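16 August 2020

Feet hurt. Back hurts. I joined the robotics club to build a robot and I have now spent two sessions putting lumps into plastic baskets.

The plan, as Faustino Nava explained it back in July with a lot of arm waving, is that our machine will sort mixed junk at the Nandudside meet. Stuff goes in, the camera reads the letter on the tag, the arm picks the right basket. We named it Loruler, for reasons that made sense late at night. Before Loruler can sort anything it has to see it done properly, many times over, by people. So the people sort. I asked when the robot would start doing some of the work and Faustino said "soon" in the voice my dentist uses.

The job is simple enough to explain to a child, and a child would have quit by lunch. C things go in the C basket. B things go in the B basket. There was an A for a while but Emmanuel Mwakalinga argued it out of the project on the grounds that two letters would be hard enough for us. I took that personally and then mixed up three tags before the first break.

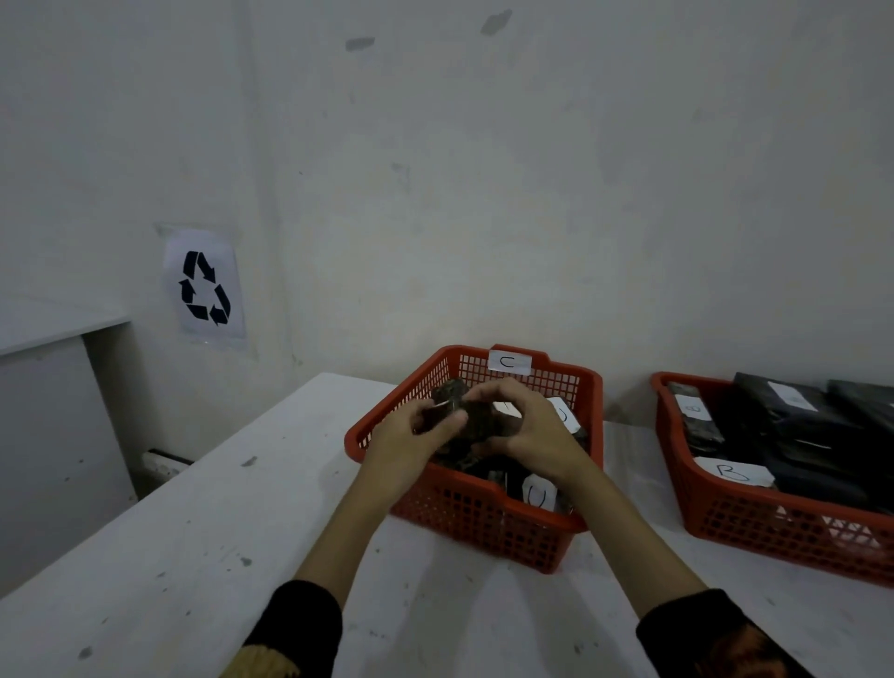 My other complaint is the letters. Whoever wrote the tags has good round handwriting, and I've got nothing against it, but a C turned on its side looks like a U, and the code thinks so too. Last night it reported a U with great confidence. We don't have a U. Emmanuel wants to rotate all the training shots and be done with it. Faustino wants to put a bar under every letter, so there's a right way up, which means redoing every tag. I voted with Emmanuel. I'd vote for anything that doesn't involve more tape.

We need 3,000 labeled shots before the code freeze. I did the math on the bus home and wished I hadn't.

Emmanuel, annoyingly, is good at this. He has a rhythm. Grab, turn, tag to the camera, set down, next. I pick up a thing and wonder about it.

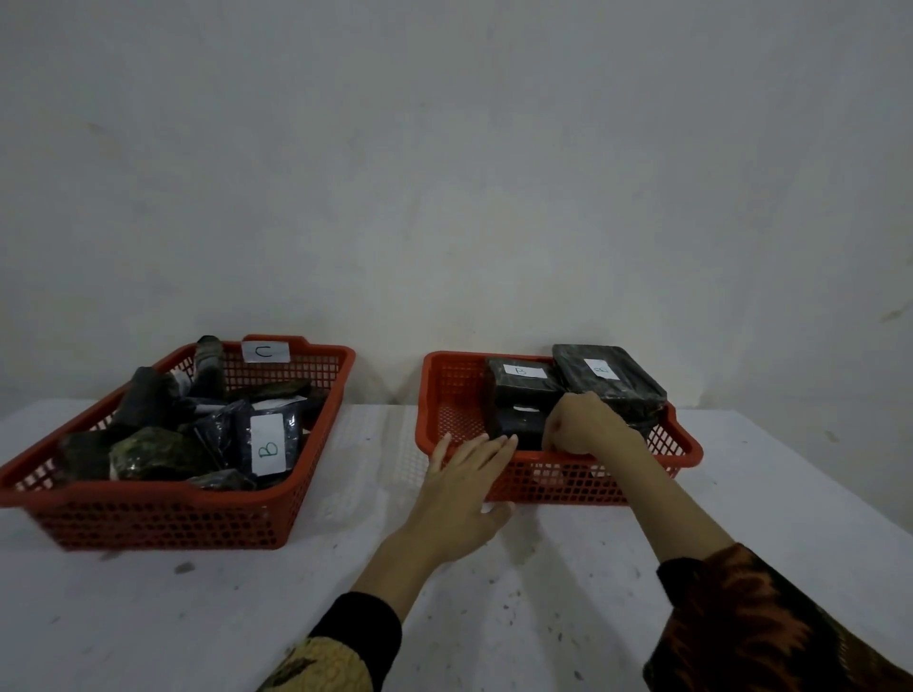

Rule 13 of the meet handbook says the entries must "present a realistic variety of shapes," so we can't just use nice square boxes like the team from Gutwood did last time. Fine. But packing odd shapes into a basket so that every tag still shows is like packing a car for a family that hates each other. Something always leans. You fix one and its neighbor goes face down. I asked if Loruler would have to stack neatly too and there was a long silence, so I think I may have found Faustino a new problem. Sorry, Faustino.

Ms. Naidoo came by near the end, watched us for a bit, and asked which one of us was the robot. Emmanuel raised his hand.
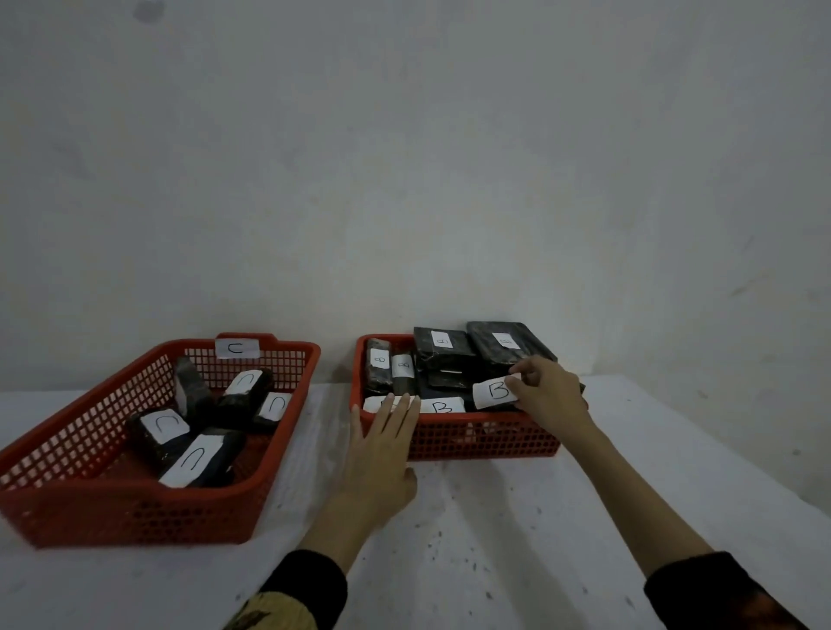 After that we ran the reader on the day's shots. It got the B's nearly all right, sideways ones included, and I'll admit I cheered. The C's are still a mess. Faustino has gone home to "think about it," so tomorrow will be bars under letters, I can feel it.

Must bring: own marker, snacks, the good tape. Also need to ask Mom about a ride, the bus is killing me.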